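July 2023

Night ten without sleeping past three

I have now been awake at 3 a.m. so many times in a row that I've started to think of it as my appointment. The birds don't start until after four, so there is a good hour when it's just me and the refrigerator, and the refrigerator has more to say.

Aino Vainio, who has slept eight hours a night since birth and has the skin to prove it, told me to keep a diary. "Write down what you're thinking when you wake up," she said. So, for the record: last night I was thinking about a man named Terence Crabtree, who was my manager when I was twenty-four, and who once told me in front of the whole accounts department that I had "a loud walk." I spent forty minutes on that. I got up and tried the hallway. He had a point.

The other thing I thought about was whether I'd ever mailed back the cable box from the Stirthorpe apartment. I moved out of there two presidents ago.
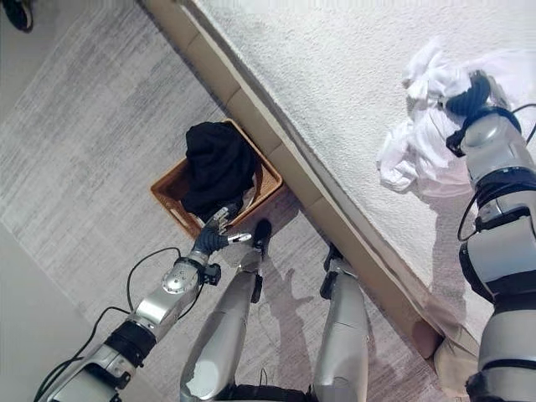 Around noon I called the Lappalainen clinic, which is the sleep place my doctor likes, and was told the first opening is in April. I asked the woman whether people with sleep problems generally hold up until April. She said she could put me on the cancellation list. I'm assuming the people who cancel are the ones who dozed off.

In the meantime she emailed me a sheet called Sleep Hygiene, a phrase that makes me feel I've been caught doing something. Cool room, dark room, no screens, no coffee after noon, bed for sleeping only. No reading in bed! I have a 756-page novel about a Portuguese shipping family going on the nightstand and I was told by Ilídio Arruda, who lent it to me, that it would knock out a horse. It did not. I'm now deeply invested in the second son and whether he gets the warehouse.

The app

Floor Martens swears by an app called Sirora. You put the phone face down beside you and it listens to you breathe, and in the morning it gives you a score. I have never in my life wanted a score less. The first morning it gave me a 10. I was pleased for as long as it took to find out that it wasn't out of ten.

It also has stories. A man with a voice like warm gravy describes a train going through the mountains, and you're supposed to drift off before he reaches the station. I reached the station. I got off the train. I lay there wondering how I was supposed to get home from the station. Then it played me an ad for the paid version, at a volume I would call competitive.
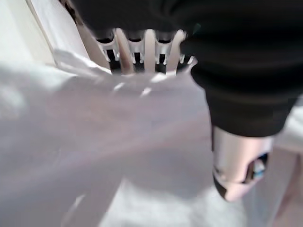

White cloth, various creases.

Floor says I'm fighting it. She says you have to lie there and let the thoughts go by like clouds. Mine go by like garbage trucks -- early, and backing up.

Theories, other people's

Everybody has one. Ilídio says it's cheese. Aino says it's guilt, and won't say over what, which has given me a whole new topic for 3 a.m. My neighbor Aidan Ó Flaithearta says it's the mattress, but Aidan sells mattresses, or did until spring, and he still talks about the Trateck Deep Comfort the way other men talk about a boat they had to give up. He came by and pressed on mine with the flat of his hand in two places and made a noise. I asked what the noise meant. He said he'd rather not say. 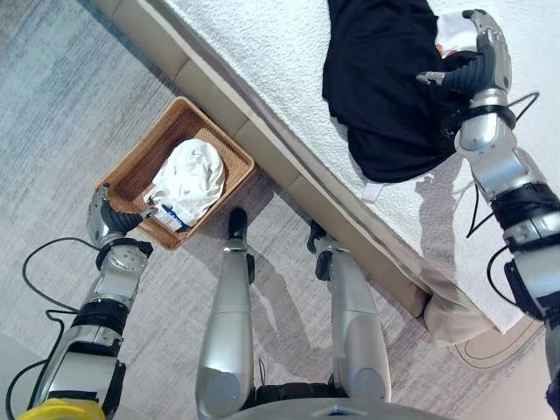 My own theory is that I'm simply out of practice. I slept fine all through my twenties on a futon with a bar across the middle, and I never gave it a minute's thought, so it must be the thinking. The clinic's sheet says that if you're awake for more than twenty minutes you should get up and do something dull in low light, and I've taken that to heart. I know what dull looks like: it's a wicker basket on a gray carpet with a white cloth in it. Put me in front of one of those at 3 a.m. and I should be gone in minutes. Instead I end up looking at the cloth and wondering if Terence Crabtree ever married.

I did look up counting sheep. Somebody on a forum claims he once got to 3128. He said it wasn't working but by then he felt he owed it to the sheep. I've read that post three times and it's the closest I've come to feeling understood this month.
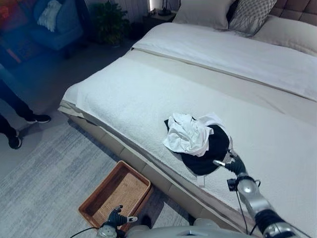 Plan for tonight

No coffee since eleven. No cheese, as a courtesy to Ilídio. Phone in the kitchen, where the warm gravy man can talk to the refrigerator.

I'm allowed to read until page 105 of part two and then the light goes off, no matter what happens with the warehouse. If I wake up I'm going to write down one thought, just one, and close the notebook.

Must look for the cable box tomorrow. I think it's in the hall closet, behind the fan.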